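How to Read a Long Crime Series in Order

So you've fallen for the Gurncombe mysteries and there's a whole shelf of them waiting — lucky you! Start with the publication dates, which sit on the copyright page, and write them on a slip of paper you can tuck into whichever book you're reading.

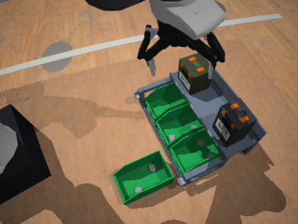 Do the short stories count? They do, but save them until you've finished the novel printed just before them, or you may spoil a killing or two.

Next, look out for retitled editions. Kuren came out again later as The Rosenthal Wife, and I bought it twice before I caught on.
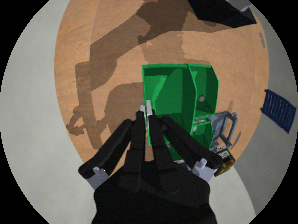 Omnibus volumes need the same care. Mine runs to 1170 pages and holds three novels out of sequence, so I put a sticky note at the front of each one with its proper number — 14 for Zelo, and so on.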